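Zallix cell 2: setup and service notes

Last edited 17th March

Scope

These notes cover one cell, Zallix 2, from power-up to gripper service. They replace the Grilon wiki page. Recording format and file layout are in the Tadier repository and are not repeated.

Cell contents

- one arm with a two-finger gripper, printed fingers in yellow
- one wrist camera, fixed focus
- plastic baskets used as targets in the sorting tasks
- control PC running the Greco driver, branch cell-2

Power-up

1. Check that the emergency stop is released.
2. Switch on the PC, then the arm supply. The driver fails to find the bus in the other order.
3. Start the driver and wait for the ready line in the log.
4. Home the arm with the gripper open. Keep hands off the fingers until homing is complete.

Configuration

grip_timeout_ms: 4000
grip_closed_raw: 489
retry_limit: 3

grip_closed_raw is specific to the fingers fitted now. Measure it again after any finger swap and commit the new value the same day. Cell 1 has its own value; do not copy between cells.

Finger swap

1. Open the gripper and cut power to the arm.
2. Remove the finger screws. Keep left and right fingers apart, as the pads are not interchangeable.
3. Fit the new fingers and tighten by hand.
4. Power up, close on nothing, read the raw position and update the config.

Wiring check

Do this before each recording block and after any work on the harness. Bring up the wrist camera view with the gripper open and look for wires between the fingers or lying over the baskets. Red, blue and yellow runs can all reach the work area when the bundle is slack.
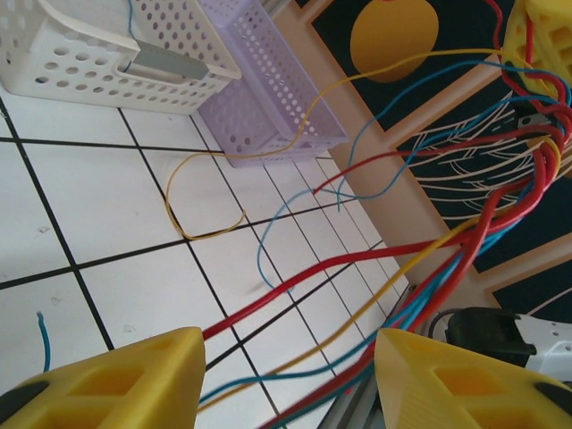 Clearing slack

1. Cut power. Do not pull wires with the arm live.
2. Move the bundle back by hand and tie it clear of the fingers.
3. Run the full range of motion at low speed. Stop if a wire goes tight.

Known issues

- Bus dropouts on long sessions. Reseat the connectors first. Harness replacement is planned for August.
- The wrist view dims for a few frames after a driver restart. Discard them.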